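**Ticket 246 - right hand stalls / drops out on pick from organizer**

Status: open -> waiting on part -> open again -> closed (see bottom)
Where: Bristgate shared workshop, long bench
Rig: home-build arm, bought-in hand, Lulonetti driver board, own grasp code ("skevberg" repo, branch `snackgrid`)
Severity: annoying

**What happens**

Arm goes to the organizer fine. Hand starts to close. Somewhere between half closed and closed the fingers just quit. No fault light. Wrist stays where it is, holding torque. Fingers go limp-ish for a second then lock. After that every command to the hand times out until I power cycle the whole thing.

Arm side never complains. Only the hand.

Happens on maybe one pick in five when cold, worse after lunch. Not tied to one compartment, or so I thought, see below.

**What I expected**

Close, lift, move to tray, open. It did this all through May without a hiccup.

**Changed recently**

- new wrist bracket (longer one, the old one blocked the thumb)
- sensor module moved to the tip of the bracket
- rerouted hand cable to get around said bracket
- bumped firmware on the Lulonetti board, same evening. yes I know. one thing at a time. I know

**Log from a bad pick**

```
pick 17 slot FR approach ok
pick 17 slot FR close cmd sent
hand: pos 0.31
hand: pos 0.44
hand: pos 0.52
hand: no reply (20 ms)
hand: no reply (20 ms)
hand: bus reset
hand: no reply (20 ms)
arm: hold
```

Good pick looks the same up to 0.52 and then carries on to 0.8 something depending on the packet.

---

**First pass, evening**

Rolled firmware back. Took forever because the flasher wants the old USB driver. Ran picks till I got bored. Same stall. So not firmware, or not only.

Put the new firmware back on so I don't have two versions floating around.

Swapped USB cable laptop to board. Same. Swapped ports. Same. Ran with laptop on battery in case of ground noise off the charger, no difference.

**Second pass**

Measured supply at the driver board during a close. Set to 24 V. Reads 24 idle, dips to 23 and change on close. Fine.

Measured at the wrist connector. Had to peel back the sleeve, not fun. Idle 23.8. On close it drops way further, meter's too slow to catch the bottom but I saw 19 flash by. That's a lot to lose in one arm's length of cable.

Hand manual wants 20 minimum. So it's browning out. Probably. That would explain no fault light, the thing reboots before it can say anything.

Question is why now. Same supply, same cable, same hand as before.

**Third pass**

Cable is not the same cable. Forgot. When I rerouted I was short by a hand's width and spliced in a bit from the drawer. Thinner. Marked 26 on the jacket, the original is 20. Well there you go.

Ordered proper length from Afolabi, the 20 gauge silicone stuff. Marking this waiting on part.

While waiting, dropped close current limit from 1,402 mA to 1100. Stalls mostly went away but grip is weak, packets slide out on the lift. Not a fix. Put it back.

**Part came**

New cable in, crimped, sleeve back on, strain relief at elbow and wrist. Voltage at wrist on close now never shows under 22.9 on the meter.

Ran 276 picks on a loop with the reset tray. Two stalls. Better than one in five but not zero, and both with the same bus drop as before.

Reopening.

---

**Round two: the leftover stalls**

Both were slot FR (front right). Went back through the old logs and filtered by slot. FR is way over represented. Should of looked at that first.

What's different about FR:

- closest to the arm base so the elbow is bent tightest
- wrist rolls further in to get square with the slot
- bracket passes lowest over the box lip

Theory A: cable pinch at wrist roll limit.
Theory B: bracket touches the box, shoves the wrist, something flexes.
Theory C: sensor module shares the bus w/ the hand and glitches it at close range. Don't like this one but it's possible.

Test for A: roll wrist by hand through full range, power on, watching the bus counter. Error count stays 0 till the last bit of roll, then ticks up 3, 4 at a time. Repeatable!! Very happy to see errors.

Test for B: slip of printer paper between bracket and box front corner, drive to FR, try to pull paper out. Comes out free. Clearance isn't much but it's clearance. B is out unless the box shifts, and it does shift, it's cardboard.

Test for C: unplugged sensor, repeated the roll test. Still errors. C is out, good.

So A. It's the data pair, not power. Same connector.

Opened the wrist connector. One pin on the data side sitting back from the others. Pushed on it with a pick and it moved. Not latched. My crimp, my fault, from the reroute. Redid both data pins, tug tested, closed up.

Roll test again, zero errors over the full range, ten sweeps.

**Side issue, may be its own ticket**

Position reading on the ring finger jumps by a few counts when the thumb moves. Was there before all this. Doesn't affect picks. Leaving it.

**Side issue 2**

Flasher tool forgets the port every launch. Set `SKEV_PORT` in your shell profile and it sticks. Adding here becuase I look it up every time.

---

**Verification setup**

Wanted a run where FR gets hit from the awkward angle, in the position where it used to fail, and somebody sitting across from it so there's a hand near the power switch. Not on the loop tray. Box loaded by hand each time.
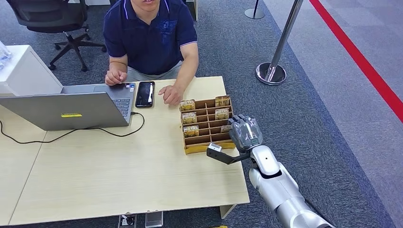 Slot order for the check run is by column, back to front, with FR first and last, so it gets done once cold and once after everything has warmed up. Pass means packet clear of the partition, no bus errors, no timeouts. Load is six packets, two columns, front-right one being the slot the fingers are curled at. Leave the other compartments empty or the planner gets clever and swaps targets. Also look how far that black bracket juts out left of the wrist, module on the tip right over the front corner of the box. If you bump the box toward the arm before a run, theory B comes back to life. Tape the box down. Keep laptop on the left, lid side toward the arm, so whoever's sitting can read the counter.

**Check run steps, for whoever repeats it**

1. Power supply on, wait for hand to home. Fingers should open fully then half close.
2. `skev check --bus` and leave it open in its own terminal. Counter must read 0.
3. Jog to FR hover. Don't close yet.
4. Roll wrist to limit and back twice. Counter still 0? go on. If not, stop, it's the connector.
5. Close at full limit (1,402), hold for a count of five, open.
6. Run `snackgrid --order checkrun`
7. Save log with the ticket number in the name. Please. I have a folder full of `log_new_new.txt`

If step 5 stalls and step 4 was clean, measure at the wrist. Under 20 V means the supply side, go back to the third pass notes.

**Results**

```
run 1 all slots ok bus err 0
run 2 all slots ok bus err 0
run 3 FR missed bus err 0
run 4 all slots ok bus err 0
run 5 all slots ok bus err 0
```

Run 3 is a miss and not a stall. Fingers closed on air to the left of the packet, hand replied the whole time. Packet was leaning in the slot. Partition's getting floppy there. Different problem, needs a stiffer box.

Then the long loop again, another 276. No stalls, no timeouts, three misses all floppy partition.

**Fixed by**

- replaced thin splice with full length 20 gauge
- redid data pins at wrist connector
- strain relief at wrist moved back so roll limit doesn't pull on the connector

**Not fixed, not part of this**

- ring finger count jump
- box partitions
- flasher port thing (workaround above)

**To do**

- [x] put current limit back to 1,402 in the config, not just in my shell
- [x] label the new cable
- [x] throw out the thin wire from the drawer
- [ ] add wrist voltage to the log, the board has a spare analog in
- [ ] print a rigid organizer, same grid
- [ ] wrist roll soft limit, a few degrees short of the hard stop

Closing. Reopen if you see `no reply` with a bus error count above 0. If the count is 0 and it still drops out, open a new one and attach the log.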